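Search the help pages
Go
2 min read

Are alphabet blocks worth buying for a two-year-old?

Posted by Ngân Châu, July 2018

My sister-in-law swears her son knew his letters at 2 because of a block set. The one she wants me to get is the Laizer set, 47 dollars, and the box promises "early reading." I have my doubts. Do the letters do anything, or am I paying extra for paint?

Idris Prydderch

You're paying for paint. We had a set from a shop in Tirnanton and my daughter threw them at the dog. She learned her letters at four, from cereal boxes.

Chiến Hồ

Mine loved them!! Get the big bucket, 200 pieces.

Thoa Lò

I'd skip the 200 pieces unless you enjoy stepping on them. As for "early reading," I'd like to see who tested that and on how many kids. A child who can say "B" when you hold up a B has learned a party trick. Fine, but it isn't reading.

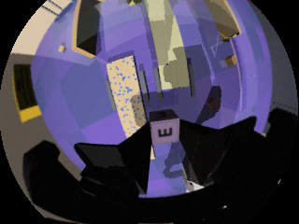

If you do buy a set, look at how the letters are done before you look at the price. Plenty of them use curly type no child will meet in a book. A plain, blocky capital, dark on a pale face like that E, is about all I'd ask for. I'd also want lowercase somewhere in the set, and most sets leave it out. Check the thrift store first. I got ours there in March and they stack as well as anybody's.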